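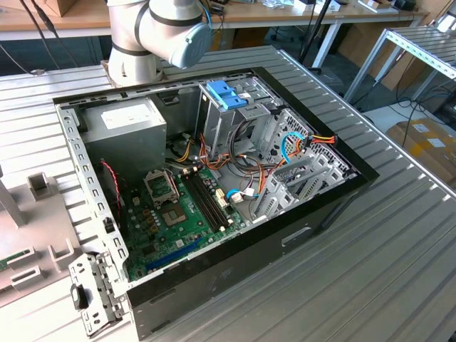 Slide 1. The arm over the open PC case, RAM slots and CPU socket exposed.

The stop that didn't stop: notes for the Saturday session
4 min read

Speaker notes. Slide text is separate.

Leave slide 1 up while people sit down. Start with the job. The arm puts parts into a desktop PC lying on its side with the panel off. CPU, memory, then cables if we get that far. The control software is Fledby. The cell belongs to the Trudivano project.

Point at the two black RAM slots. The fault was over those slots.

Slide 2. What happened.
Memory insertion run, 18th board of the series. The arm had a module over the slot and was pushing down. The force limit for that step was 100 newtons. The module was not lined up, so it should have hit the limit and backed off. It kept pushing. The operator hit the stop button. The arm went on moving for 569 milliseconds after the press. Say the number twice, people miss it the first time.

Nobody was hurt. The board cracked near the slot and the module was scrap. The operator's other hand had been on the rim of the case a moment earlier, steadying it. Pause here.

Slide 3. Two causes.
First cause: the force reading. The sensor was zeroed with the gripper already touching the part, so every reading after that was low. The log shows it clearly once you look for it. We had not looked, as earlier runs had passed.

Second cause: the stop. The button went through the Ferraro input box, and the box passed it to Fledby as an ordinary message. Fledby finished the motion segment it was on and then read the message. The button was wired as a request. It should have cut power to the drives directly.

If someone asks whether the Wiltier safety relay was fitted: yes, it was in the cabinet. The button was moved to the input box in March when we changed the table layout, and it was never moved back.

Slide 4. What we changed.
Stop button back on the relay, both channels. Zeroing only in free air, and the program refuses to start the step if the arm is near the case. Force limit lowered for memory. Hands stay off the case while the arm is enabled, and a clamp holds it now.

We also test the stop with the arm moving, at the start of every shift. Before, we tested it with the arm parked. That test passed every day, including the day of the fault.

Slide 5. Still open.
Cables. A loose cable near the slot can catch on the gripper and the force reading does not always show it. We don't have a fix. Ask the room.

Skip slide 6 if we are past the half hour. Take questions from the floor first, then online.

Comments (3)

benchtop_r: We had the same thing with a stop button on a network input. Passed every parked test.

mk_lathe: Did you measure the stopping time again after the rewire? Would like to see that number next to the old one.

oldsolder: The zeroing part should be its own talk.

Related
Writing a fault report the same day
Force limits for push-fit connectors
Moving a robot cell: what to recheck
Fledby motion segments explained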